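What Happens to Old School Computers in Usstead
Student project report
Ruairí Brennan, Clodagh Lynch and Lerato Mabaso
Project supervisor: Kathleen Dunne
Submitted 2 October 2022

1. Background

Our project looked at what schools and small offices in Usstead do with desktop computers they no longer use. We picked the subject after Clodagh noticed a locked room at her old school with computers stacked up to the window. The school did not know what was on them and had no plan for getting rid of them.

We wanted to find out why old machines stay in storage, who is responsible for them, and what would make it easier to pass them on. We did not study phones, printers or monitors. Laptops were in the first outline but were dropped when it became clear that most were leased and went back to the supplier.

2. Method

We used interviews and a short written survey. The survey went to offices on the Geraghty business park and to the schools in the Usstead district. Interviews were done in person where possible and by phone otherwise. Lerato wrote the questions and Ruairí typed up the notes. Each person we interviewed was sent the notes and could ask for changes. Two people did, both to take out the name of a former employer.

We also read the district's written policy on disposal of equipment. It is five pages long, and most of it concerns furniture and vehicles. Computers are covered in one paragraph, which says that equipment "holding records" must be cleared before it leaves the building. It does not say how, or by whom.

3. Findings

3.1 Fear of losing or leaking data

The reason given most often was data. People were worried about student records, payroll files and saved passwords. Several said they would be glad to donate the computers if somebody else took charge of the drives. Brendan Sheehan, office manager at Fumard, told us his company kept every old tower for this reason and paid for a storage unit to hold them. He had never worked out whether the rent was more than the cost of having the drives destroyed.

There was confusion about what deleting a file does. Some people thought that emptying the recycle bin was enough. Others thought a computer could never be made safe and had to be crushed whole. In most desktops the hard drive can be taken out and handled separately, and the rest of the machine can then be reused or recycled. Few of the people we talked to knew this.

3.2 Nobody's job

In the schools, the old computers belonged on paper to the district, but the rooms they sat in were managed by each building. Principals waited for the district to collect. The district office waited for a form. The form asks for an asset number, and on many of the older machines the sticker with the number had come off. One school had sent in a form in September of the year before and had not heard back.

3.3 Cost and transport

Cluseck, the nearest recycler that takes desktops, accepts them free of charge but does not pick up. For offices this was a small problem. For schools it was a larger one, as staff are not allowed to carry district property in their own cars.

3.4 Reuse

We asked whether people would accept a used desktop. Most said yes for a library or a homework club and no for the front office. The main objection was speed. A few people mentioned that older machines can often be improved with more memory or a newer drive, but they did not want to do the work themselves.

4. Limits of the project

The survey was answered mostly by people who were already interested in the subject, so it probably makes the town look better informed than it is. We did not get an interview with the district's purchasing office. We also did not check the storage rooms ourselves and relied on what we were told.

5. Recommendations

The disposal paragraph in the district policy should be replaced with a full page that names one person in each building. The form should accept a serial number when the asset number is missing. One collection run a year, at the end of the summer, would deal with most of the backlog in the schools. Offices on the business park could share a run in the same way.

We would also like to see a one-page guide to what is inside a desktop and which part holds the files. A draft is with our supervisor.

6. Pictures 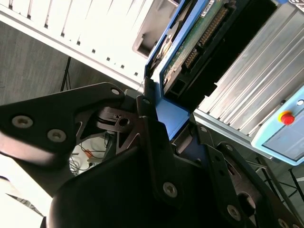
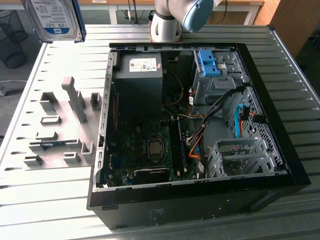
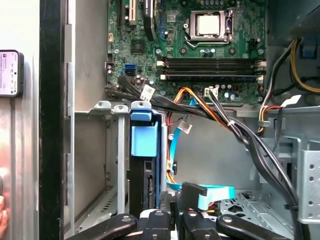 Figure 1. Inside a desktop computer: hard drive in its blue caddy (first picture), the tower on its side with the panel off (second), processor in its socket on the motherboard (third).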